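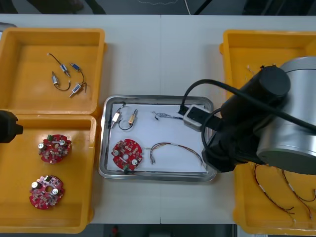
From: Shirin Tabrizi
To: Workplace Safety discussion list
Subject: Re: Counting agency workers in the incident rate (Bettencourt contract language)

Saeed,

Answers in line with your message, with the parts I'm not replying to removed.

Saeed Moradi wrote:

> We are reopening the health and safety article at Bettencourt in
> November. The current article says the joint committee gets "injury
> records for employees of the Company." Management reads this as the
> people on its own payroll. We have 139 direct employees on the site
> and 42 from Vetel, who are on the same lines and the same shifts.
> Has anyone got language that covers both?

You may not need as much new language as you think. If you are in the US and the host company supervises the agency workers day to day, their recordable injuries belong on the host's 300 log, whoever issues the paycheck. Ask who assigns the work, who sets the pace and who corrects them when something is done wrong. If the answer is a Bettencourt supervisor, the cases should be on Bettencourt's log already. Vetel should not be recording the same cases a second time, and the two are supposed to coordinate so that each case appears once.

So start with an information request for the logs as they stand, before you put anything across the table. Ask for the 300, the 300A and the 301s. Your right to the 301s as a bargaining representative is limited to the section describing the case, with names removed, and they have seven calendar days to produce it. The 300 and 300A are due by the end of the next business day. Make the request in writing and cite 1904.35.

Check the hours on the 300A as well as the cases. At Biltholm we found the agency hours had been added to the total and the agency injuries had not. That pushes the rate down from both ends. Feng-yi Tang worked it out by comparing the hours line with the gate records. Over the period we looked at, the log had 29 cases. After the agency first aid room slips were matched against the treatment records, it had 56. A few of those are still disputed, mostly restricted duty cases where the worker was simply not called back for the next shift.

> Andora got a clause that says "all persons performing work on the
> premises." Our rep thinks that is too wide and will get thrown out
> because it pulls in delivery drivers and the roofing contractor.

Your rep has a point. Elżbieta Brzozowska bargained the Andora clause and can correct me, but my understanding is that it lasted one round and was then narrowed by a side letter. The Biltholm wording is:

"For the purposes of this Article, 'covered worker' means any person whose work at the facility is supervised on a day-to-day basis by the Company, including persons supplied by a temporary staffing agency. The Company shall provide the Committee, monthly, with the number of covered workers, the hours worked by them, and a record of each injury or illness, shown separately for direct and supplied workers."

The last phrase took us two sessions. Without it you get one combined figure and cannot tell whether the agency rate is higher.

> Also, do we need to deal with Vetel directly?

For the records, no. For training, I would want something in writing. The usual arrangement is that the agency gives a general orientation and the host gives the site-specific part: lockout, chemical handling, guarding, emergency exits. In practice each one assumes the other did it. Ask for signed training sheets for all 42 and see how many come back with a date earlier than the person's first shift.

> Last thing. Some of the Vetel people will not report. They think
> they will be dropped from the roster.

This is the hard part and contract language only goes so far. Section 11(c) covers them, but the filing window is 30 days from the retaliation and most people learn that after it closes. Two things we did get into the article:

1. A supplied worker's assignment may not be ended within a set period after a report unless the Company gives the Committee a written reason.

2. Reports can be made through a committee member, and the date given to the committee member counts as the date of report.

The second has been used far more than the first.

Si-eun Hyun has the full Biltholm article with the side letters attached. I don't want to post it to the open list while the disputed cases are pending, so write to her off list. She also has the spreadsheet layout Feng-yi used for the hours comparison. It needs gate data by employer, so find out now whether your badge system keeps that field and how long it is held before being overwritten.

Shirin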